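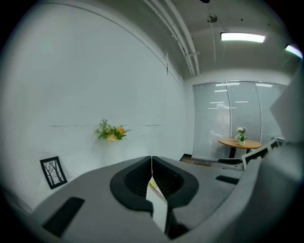 *Tree print and flowers, white wall behind.*

## Does the print need hanging?

No. Lean it agianst the wall. Black frame, tilted back a bit, fine.

## Real flowers?

Artificial, at the Dernley rooms anyway. Dust every 2 weeks. No water in the vase pls.

## Where do books go?

On the desk, flat. One out at a time.

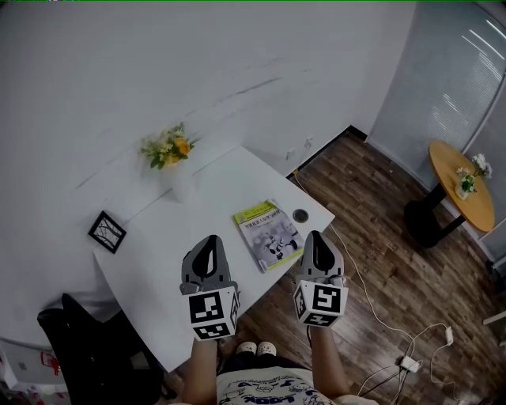 ## Can I move the desk?

Ask Lira first. Leave the cable hole clear, chair tucked under when your done.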